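Tidying the power strip on your work table

I have put this job off more times than I care to admit, and I suspect you have too. A power strip arrives on the table because something needs charging, and before long its cord has wandered off among the mugs and the post, and every time you reach for a pen you drag the whole lot with you. Set aside a quiet hour after lunch in September, as I did, put the kettle on, and let's get it sorted.

What you'll need: a soft dry cloth, a couple of reusable cord ties (mine are from Kokik, but any will do), and a flat board to work on if your table marks easily.

1. Switch off at the wall and pull the plug out. Please do this first, even if you only mean to give things a quick wipe!

2. Unplug everything from the strip and put it all on a chair, well out of the way. You want a good clear stretch of board to work on.

3. Lay the strip down with the sockets facing up and the cord running off to one side, so that you can see both ends of it.

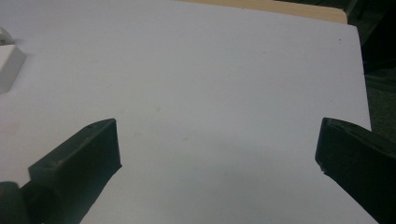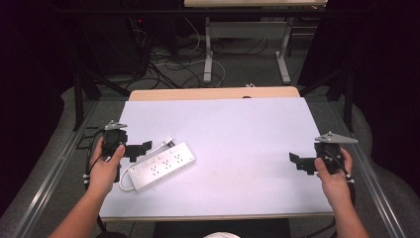
Reading time: 2 minutes

4. Wipe the strip with the dry cloth, then run the cloth along the cord from one end to the other. Go slowly and feel for nicks, flat spots or anything sticky. If the cord is damaged, don't tape it up, just replace the strip.

5. Choose where it will live. I like mine at the back of the table, a little in from the side, with the switch where I can find it without looking. Leave it out in the open and never under a cloth or a pile of papers.

6. Gather the spare cord into wide, lazy loops and fasten them with one tie. Don't pull it tight, and don't leave a big bundle coiled up while the strip is working hard.

7. Plug things back in one at a time, and check the rating on the label before you add anything that heats up. Mine says 3000 watts, so my 40 watt lamp is no trouble at all, but I still keep the kettle on its own wall socket.

My neighbour Dirk Van Loon likes to label each plug with a bit of masking tape, and I've started doing the same. It saves a good deal of crawling about when you only want to unplug the lamp.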